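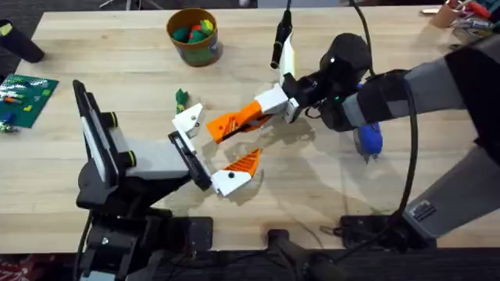
About Rudby

Rudby is a toy brick library and playroom. You come in, you build, you take a box home, you bring it back. Started by Ainhoa Urquijo in a spare bedroom with 4 boxes of her kids' old bricks. We have 637 boxes now and a proper front door.

Ages three and up. Grown-ups welcome on their own, plenty come.

What we do

Lend out building bricks, mostly. Sorted by color or by kind, packed in boxes with a lid that shuts. Green baseplates go out separately — ask at the desk, they don't fit in the small boxes and we got tired of bent corners.

Also: open tables every afternoon, birthday bookings, school visits, a sorting hour for people who like sorting. (There are more of you than we thought.)

The tables

Light wood, no cloths. Small pieces show up well on it, even the green ones, and things slide when you want them to. Please leave a baseplate where you found it if someone has started on it. A few scattered orange and blue bricks might not look like much but it's probably somebody's airport.

Cups are for the little pieces. One cup per table to start, more on the shelf. Mixed colors are fine in a cup, that's what it's for. Don't tip the whole thing out to find one red piece, use your fingers or the tray.

Loose bits on the table at the end go back in the cup. Loose bits on the floor go in the jar by the door, they get washed first.

How borrowing works

Join at the desk, pick a box, keep it three weeks. You can renew once if no one is waiting. Every box has a card inside the lid that says what's in it. Check it when you get home and again before you bring it back. A missing brick or two, just write it on the card. A missing half a box, talk to us.

Families pay $89 a year. Schools and day cares pay the same but get bigger boxes and longer loans, email for the form.

The biggest box we have is the Bustamante box — 1,069 pieces, named after the street it was left on. Heavy. Bring a cart or a second person. It's booked most of September every year so get your name down early.

Who we are

Ainhoa runs the place, buys the bricks, does the birthdays. Was a second grade teacher before this and still has the voice.

Narayanan Kulkarni looks after the boxes. Checks them in, washes them, repacks, rewrites the cards when the old ones get sticky. If you've ever opened a box and found all the yellow in one bag and all the white in another, that was him. He also built the shelves, which are better than the ones we payed for.

Giving us bricks

Yes please. Any brand, any age, any amount. Dusty is OK, chewed is not. We can use baseplates most of all, green or any other color, and wheels. No instructions needed. We can't take electric sets or anything with a battery compartment right now.

Drop off during opening hours only. Bags left outside get rained on and then we have a bag of wet bricks and no idea who to thank.

School visits

Up to one class at a time. An hour and a half, includes building, tidying and a look at the back shelves where the boxes live. Tidying is part of it, teachers have asked us to keep it and so we do. Bring snacks but eat them in the hall.

Finding us

Second door past the bakery, blue sign. Ramp at the side. Strollers can stay in the hall. Parking out back is tight so try the street frist.

Prices and loan times on this page are good from 1 November 2022. Older leaflets still going round have the two week loan on them — ignore that, it's three.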